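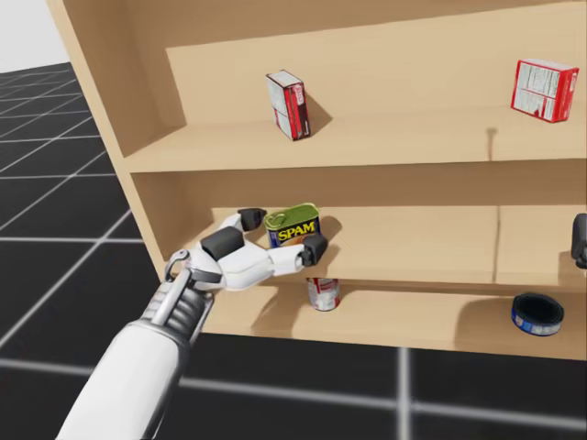
A simulated robot hand holds a SPAM can over the middle board of a shelving unit in the Clestside restocking task.

Shelf work still too slow for shops, Clestside trial finds

21/02/2018

Engineers at Clestside have published results from a simulated restocking task intended to show how close current arms and hands are to handling packaged groceries on an ordinary shelf. The answer, for now, is that the machine can do the job in software most of the time and takes far too long doing it.

The task was run 839 times. In each run the software had to locate a named item on a shelving unit, grip it, lift it clear of the board and set it down again at a specified position on the same unit. A run was scored as complete if the item ended upright and within 18 millimeters of the target. Runs were stopped after 100 seconds.

Rectangular cans gave the best results. According to the report, 80 percent of runs with this shape were scored as complete. The flat sides give the fingers two parallel surfaces to close on, and small errors in the angle of approach are corrected by the grip itself.

Other shapes did worse. Upright cylindrical cans were usually gripped at the first attempt but tended to rotate during the lift, so that the label faced the wrong way when the can was set down. The scoring ignored label direction. Siv Ekström, who wrote the test protocol, said a store would not.

"Facing is half of what a stock clerk does at the shelf," Ekström said. "We left it out of the score for this round and we will put it in for the next one."

Cans lying on their side were the most frequent cause of a stopped run. The planner treats a tipped can as a different object from an upright one and has to work out a two-step motion, first righting it and then moving it. In many cases the second step was never reached. Thin boxes standing on end were a separate problem: contact with a neighboring item was enough to knock them over, and the software did not always register that they had fallen.

Clearance was a limit throughout. With items placed between two boards, the hand has to come in at an angle from the front, and the knuckles and wrist take up much of the opening. Mairéad Lenihan, who is responsible for motion planning on the project, said the majority of computing time went to finding a path into the compartment and back out.

"The grasp is a small part of it," Lenihan said. "Most of what we are paying for is the approach."

The group used simulation so that the same starting layout could be repeated exactly. Friction values for metal, cardboard and wood were taken from bench measurements made in December. The report states that deformation was not modeled. A cardboard box in the simulator does not dent, and a bag of rice or a loaf of bread could not be represented at all, so both were excluded.

Sverre Blomqvist, who manages store equipment for the grocery chain Holtusley, reviewed the findings before publication. He said the completion rate for rectangular cans was better than he had expected but that the time per item ruled out any use during opening hours. A clerk working from an open case places several cans in the time the simulated arm needs to plan one. He added that overnight work might tolerate a slower machine, provided that a failed grasp did not leave stock on the floor.

Household use is further off. The report devotes one page to kitchen shelves and concludes that the same method would need changes before it could be tried in a home, where boards are set at different heights, doors get in the way, and items are seldom returned to a fixed place. Bendik Sjöberg of Boström, a supplier of shelving for both shops and homes, said customers had begun to ask whether particular units were suitable for robots. The company has no answer to give them yet, he said, beyond deeper compartments and an open front.

Clestside plans to repeat the task on physical hardware using the same shelf dimensions. The comparison will cover completion rate, time per item and the number of dropped objects. The group expects physical results to fall below the simulated ones, mainly on account of errors in locating items under store lighting, which the simulator does not reproduce.

The run logs and the scoring scripts have been released under the project name Fotik. Layout files for the shelf are included. The object models for the packaged goods are not.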